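Sitzungsabend ohne Papierchaos: So klappt's am Küchentisch

Seit ich im Gemeinderat von Skultier sitze, ist unser Küchentisch nebenbei mein Büro, und ich liebe es! Die Unterlagen für eine einzige Sitzung können bei uns schon mal 700 Seiten haben (Haushaltsplan, Wegebau, der ewige Streit um den Bauhof), und trotzdem steht um 18 Uhr das Essen da. Hier meine liebsten Kniffe für alle, die Ehrenamt und Haushalt unter ein Dach bringen.

Stapel nach Tagesordnung
Für jeden Punkt eine eigene Mappe, Nummer außen drauf, fertig. Ich nehme alte Hängemappen und schneide die Haken ab, dann passen sie wunderbar in eine Auflaufform oder eine flache Schublade.

Zettel am Kühlschrank
Anträge, die noch eine Unterschrift brauchen, hängen bei mir auf Augenhöhe. Alles andere darf da nicht hin! Der Antrag zum Radweg nach Zirnine hing wochenlang zwischen Einkaufsliste und Stundenplan, und genau deshalb ist er rechtzeitig abgegeben worden.

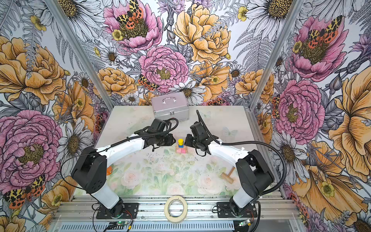
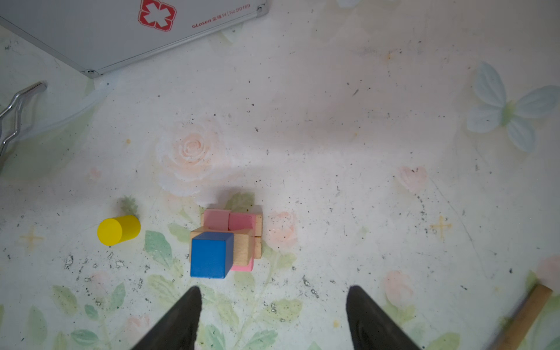

Flecken auf der Vorlage
Kaffee auf dem Protokoll? Sofort Küchenpapier auflegen, nicht reiben, dann zwischen zwei Löschblättern unter dem schwersten Kochbuch pressen. Bei Fett streue ich Speisestärke drüber, lasse sie 30 Minuten liegen und pinsele sie mit dem Backpinsel ab. Das klappt verblüffend gut, auch auf dem dünnen grauen Papier aus dem Rathaus.

Suppe für lange Abende
Linsen, Möhren, ein Stück Sellerie, Lorbeer, alles am Nachmittag aufsetzen. Ab in die Thermoskanne und mit in den Saal! Wenn die Debatte über die Straßenmeisterei wieder bis kurz vor Mitternacht geht, ist ein heißer Becher in der Pause Gold wert. Essig kommt bei mir erst beim Ausschenken dazu.

Wohin mit dem Altpapier
Nichtöffentliche Unterlagen gehören geschreddert, den Rest bündele ich mit Paketschnur über Kreuz. Die Schnur vorher kurz anfeuchten, beim Trocknen zieht sie sich schön fest. In Lereo nimmt der Wertstoffhof die Bündel auch am späten Nachmittag an, und die Schnipsel kommen bei uns in einer Papiertüte extra mit.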